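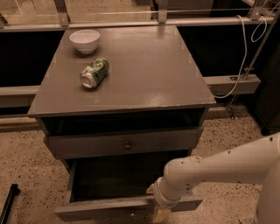
4.2 The top, the gap and the two drawers

I came into this part of the study with a pretty simple idea in my head. I thought people put things on top of a nightstand when they need them at night, and put things in the drawers when they don't. Kirsten Grímsdóttir, who did most of the home visits with me, told me in the first week that this was too tidy, and I'm happy to say in print that she was right. What follows is my attempt to sort out what goes where, and why so much of it never goes anywhere at all.

The 19 households kept a diary of everything that was put down on, moved around on or taken away from one piece of bedside furniture. That gave us 3,565 diary lines, and after throwing out the double entries and the ones I couldn't read (my own fault, I handed out soft pencils) we had 2,886 to work with. The diary form is the one Oddur Lund drew up for his hallway study, with the word "bench" crossed out and "nightstand" written in. We should have changed more than that, and I'll come back to it.

Most of the furniture followed one plan, which I'll call the four-level stand. It's the kind you see in Figure 2: a flat square top that sticks out a little over the body, an open cubby right under it, an upper drawer and then a lower drawer. There's a single round knob in the middle of the upper drawer front. A small white bowl and a crushed green and white drink can are on the top, the upper drawer is closed and the lower one has been pulled open, with nothing stored in it. I like this plan for our purposes because each level asks for a different amount of work. The top asks for none, the cubby asks you to bend a bit, and with the drawers you need a hand for the drawer as well as a hand for the thing.

You'd expect the diary lines to thin out as you go down, and they do, but they don't thin out evenly. The cubby came out much lower than I would have guessed. It's open and it's close, so why don't people use it? When I asked, the answer I kept getting was that they can't see into it. From the bed you look down at a nightstand, or across it, and the cubby is a dark slot under a lip. Hrefna Grímsdóttir's notes from the April visits have a nice line on this from a woman with an old Bravwood stand: "If I put a book in there, I buy the book again." So the cubby fills up with flat things that were put there once and then stay (magazines, a heating pad, the manual for a clock radio that has since died) and it hardly shows up in the diaries at all.

The upper drawer does the real work. Chargers, pills, lip balm, earplugs, the good pen. It gets opened in the dark by feel, and people are quite fussy about how it's arranged even when the rest of the bedroom is a mess! Several of them closed it while we were talking, in the middle of a sentence, without seeming to notice.

The lower drawer is another story. To use it you have to get down near the floor or hang off the side of the mattress, and for anybody with a bad back that settles the matter. In our households it was either packed tight with things from some earlier stage of life or it had next to nothing in it. I had expected a middle group and I went looking for one. Bergþóra Snorradóttir suggested that the emptier drawers belonged to people who had moved recently, which is a good thought, and it holds for a few of them, but I don't have moving dates for everybody and so I'm leaving it as a thought.

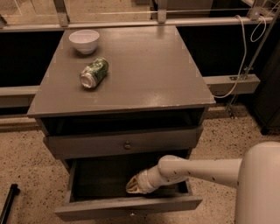
Now for the top itself, where the diaries get long. I split the things on it into stayers and passers. A stayer is something that has a place there, like a lamp or a dish for rings. A passer was set down on the way to somewhere else: the mug, the wrapper, the can somebody finished in bed. On paper the split is easy. In a real bedroom a passer that's been there four nights starts to behave like a stayer, and people begin to clean around it. One man had dusted a neat ring around an empty soda can and was as surprised as I was when we lifted it up.

Bowls gave us the most trouble in the coding. A bowl can be a stayer, when it holds coins or hair ties, or it can be a passer with a bit of cereal dried to the bottom. You can't tell from the bowl. Achilleas Tsoukalas and I coded the same set of 400 lines separately and most of our disagreements came down to bowls and saucers. We ended up adding a question to the form - "does this live here?" - and asking it again two weeks later, when a fair number of the answers had changed.

Trash is a smaller category than you might think but it stays longer than I expected. Cans and bottles were the slowest to leave. I put this down to recycling. A tissue goes in the bedroom wastebasket, if there is one, but a can has to go to the kitchen, or out to the crate on the porch, and that makes it a trip. People also crush cans, and a crushed can takes up less room and rolls less, and I suspect it bothers people less too. I can't show that last part from the diaries. Hrefna thinks I'm overdoing it.

One more thing that I hadn't planned to write about is wear. On painted stands the finish goes first along the rims and the edges, where hands and cords and glasses keep knocking, and on some of them the top edge of a drawer front has gone pale as well. We looked at whether wear on the drawers lined up with how often they were opened in the diary period. It did for upper drawers, loosely. For lower drawers it didn't, and I think the reason is dull: a lot of these pieces were bought used or came from a parent, so the scuffs were made by somebody else's habits. The Ornberg stands were the clearest case, as all of them had been through at least one earlier home.

Back to the form. Because it was made for a bench, it has one box for "where", and people wrote "nightstand" in it and left it at that. We caught this after the first batch and added the four levels as boxes to tick, but the early lines had to be placed by phone, from memory. I've marked those lines in the tables and I'd go easy on them, above all for the cubby, where people told me quite cheerfully that they were guessing. The comparison of the four levels by household is in Section 4.3, and the lines placed by phone are left out of it.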